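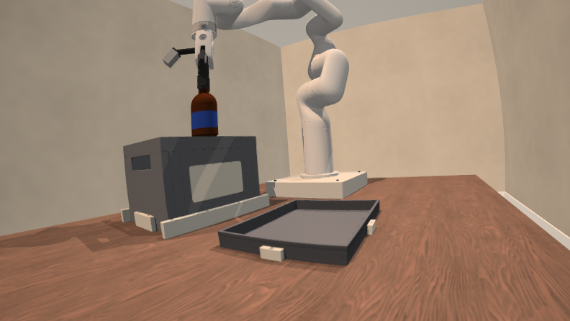

Oil light flickers at idle on a used people carrier

I bought a seven-seat Saber in November with three kids in mind and it has been fine until this week. When I pull up at lights after a long run, the oil light flickers, then goes off as soon as I touch the throttle. The level on the dipstick is just under the top mark. I have driven 1,701 miles since I got it. Is it safe to carry on to work and back?
Posted by Norkdale Dad
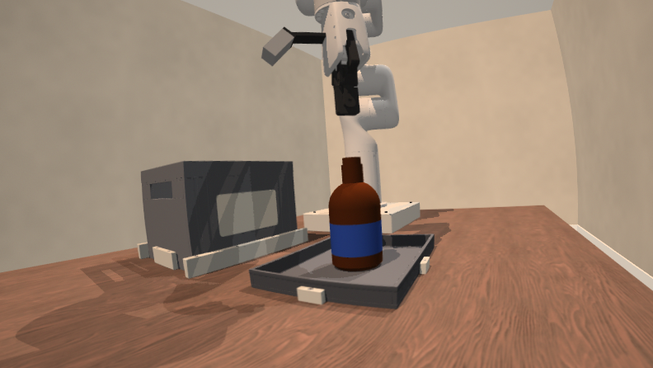 Aranka Szalai

I would stop driving it until the pressure has been checked. A full dipstick only tells you there is oil in the sump. A garage can take the switch out and screw a proper gauge in, and it doesn't take long. Get the reading with the engine hot and idling, as that is when your light comes on. If the reading is good, you need a new switch, which is cheap. If it is low, ask them to drop the sump and look at the pickup strainer before anyone talks about a new pump. Also ask the seller what oil went in last. Mine had the wrong grade in it and did the same thing. 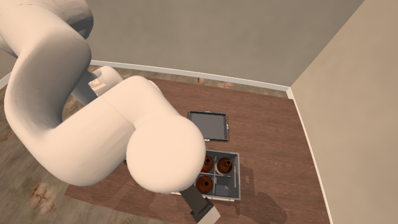 wirard_owner

Mine did that for 700 miles and it was the switch. I'd just change it.

Comments

Emov: Changing the switch without a gauge test is a gamble. Engines cost more than switches.

Norkdale Dad: Booked in for the gauge test, thanks. Getting a lift until then.

pete_r: Check the wiring plug as well, mine was full of oil.

Related
Sliding door won't lock from the key fob
Which oil for a high-mileage diesel?
Third row seat stuck halfway
Heater blows cold at idle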